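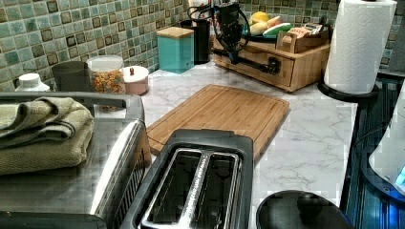

Leave the Toaster Out

By Edith Quintero
December 2023

My neighbor Hertta Koskela had her kitchen redone last February, and when it was finished she invited a few of us over for coffee so we could admire it. We did admire it. The cabinets go all the way up to the ceiling and close by themselves with a little sigh, the sink is deep enough to bathe a spaniel in, and the counters are the color of heavy cream and run the whole length of the room with nothing on them at all. Then Hertta went to make the coffee, and I watched her open one cabinet for the coffee maker, another for the coffee, a third for the filters and a drawer for the scoop, and set them all out, and plug the thing in. When the pot was full she unplugged it and started putting everything away again, while it was still warm and the rest of us were holding our cups.

I love Hertta and I have told her most of what follows, so I don't believe I am going behind her back. But I have been thinking about that coffee for the better part of a year now, and I would like to say a word for the kitchen counter with things on it.

Somewhere along the way a bare counter came to mean a clean kitchen. I suppose it started with the real estate listings, where a bare counter makes good sense, as the buyer is meant to imagine her own things on it. Then the magazines took it up, and then the storage people, and now there are perfectly ordinary families hiding the toaster every morning as if the landlord were coming. They get it out at seven, they put it away at half past, and the crumbs go into the cabinet with it, where they do far more harm than they would out in the open.

I make toast every day of my life, and so does my husband, Eero, who likes his a good deal darker than I do. A toaster used every day is as much a part of the counter as the faucet is part of the sink. Ours stands where we can both get at it, and the toaster oven is close by, with the kitchen towels folded on top where a hand finds them without looking. (Yes, I move them before I turn it on. My sister-in-law asks every time she visits, and it's a fair question, and I have no objection to being asked it.)

We have a small kitchen in a small house, 1000 square feet if you are generous about the back porch, and I know that people with small kitchens are told more than anybody to clear their counters. The advice always seems a little backward to me. If I had Hertta's cabinets I might be able to hide everything and still find it again. In my kitchen, hiding one thing means moving four others first. The mixer is a case in point. I used to keep it on the bottom shelf behind the stockpot, and for years I thought I was a person who didn't care for baking. One winter the shelf broke and the mixer had to live on the counter until Eero got around to fixing it, and I made a cake nearly every week. We both put on a little weight and were very cheerful.

The same goes for what we eat. Cereal in a clear jar gets eaten, and you can see when you're running low. Cereal in a box at the back of a high shelf gets forgotten, and next to it there will be a second box of the same kind, bought by someone who didn't know about the first. I have a lemon or two out on a plate most of the time, for the simple reason that a lemon I can see ends up squeezed over the fish, and a lemon in the refrigerator drawer ends up hard as a walnut.

Now, I am not in favor of heaps. I want to be clear about that, for I have an old friend, Tapio Lehtinen, who read an early version of this and called me up delighted, thinking I had come out on his side. Tapio's counter has the mail on it, and a bicycle pump, and what he says are the important batteries. He butters his bread standing over the sink. There's no counter there to defend. What I want is a counter where everything belongs to cooking or eating, and where each thing has a spot it goes back to, and where there is one good open stretch for working.

What helps most, I find, is going up a little. A small organizer with a drawer gives you back nearly all the space it takes, as you can put things on top of it and things inside it too. 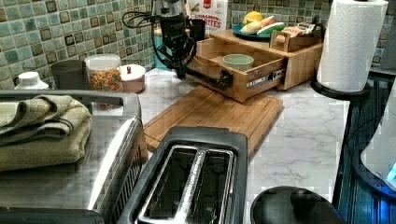

I resisted them for a long time. I thought of them as something for a desk, for paper clips and stamps. But a drawer that sits right on the counter is a different creature from the drawers underneath. You don't have to step back to open it, and there's only so much room inside, so it can't turn into the drawer where the rubber bands and the takeout menus go to live. A little bowl fits in it nicely. And the top makes a sort of second counter, high enough to be out of the way of the flour, where a plate can sit undisturbed, with the packets standing up in a little box beside it so you can flip through them like records.

You can spend a great deal of money on this sort of thing and I would advise you not to. Eero's cousin Ans Claeys, who has better taste than either of us and more patience, spent 80 dollars on a set of matching canisters and then found that her sugar didn't fit in the sugar one. A bag of sugar comes in one size and the canister came in another, so now she has a canister of sugar and also, in the cabinet, the rest of the bag, folded over with a clothespin. My own containers don't match and never have. There's pale and dark, tall and squat, one that came with tea in it. I can reach for the right one half asleep, and I'm not sure I could do that if they were all alike.

The other thing I would leave out, and I feel more strongly on this point than on any other, is the cutting board. A big one, too. People will buy a lovely board and then stand it on its edge behind something, and when it comes time to cut up an onion they use the little plastic one, or a plate, or (I have seen this, at Tapio's) the lid of a pot. If the board is already lying flat, you will cut up the onion. You'll cut up a carrot as well while you are there. I'm quite certain that we eat more vegetables in this house on account of the board being out, and Eero, who has never gone looking for a vegetable in his life, will stand and eat slices of cucumber off it as fast as I can make them.

A groove around the rim is worth having. I didn't think so until I had one, and then I cut a melon on it and saw the juice run around the edge like water in a gutter and stay off my socks.

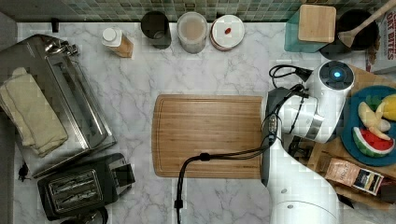
The cutting board in the middle of the counter, with canisters and containers lined up along the tile.

People who keep their counters bare tell me that it's calming, and I believe them. Hertta says that when she comes down in the morning and sees all that clear space she feels she can breathe. I don't want to take that away from her. I only notice that I feel something very like it when I come down to mine, with the jars where they always are along the tile and a folded towel waiting. It looks like a room where somebody is going to have breakfast. My mother's kitchen looked that way too, and she had a breadbox the size of a suitcase that I banged my elbow on for eighteen years.

There is the wiping to be considered, I admit. A bare counter takes one pass of the cloth, and mine takes several, with a good deal of lifting and sliding. I do the front every evening and the back when I can't stand it any longer, and I have learned to pull the toaster forward and get the crumbs out from behind it before company comes, as company always seems to look there. Tile doesn't help, if I am being fair to the other side. Small tiles especially, with all those lines between them. But I would rather wipe around a toaster once a day than carry one back and forth twice, and at my age the cabinet by the floor has begun to feel a long way down.

So my advice, for anyone whose counters have been bothering them, is to wait a week before buying or banishing anything. Put away whatever isn't to do with food. Leave everything else exactly where your hand dropped it, and see what you reach for. Whatever you have touched most days gets to stay, and I don't care if it's ugly. Whatever you've only moved out of the way can go in the cabinet, and you'll find there's more room in there than you thought, now that the toaster isn't in it.

Hertta came by while I was finishing this, and I made her some toast. She tells me the coffee maker has been out since Thanksgiving, over in the corner by the window, and that she puts it away when her daughter visits.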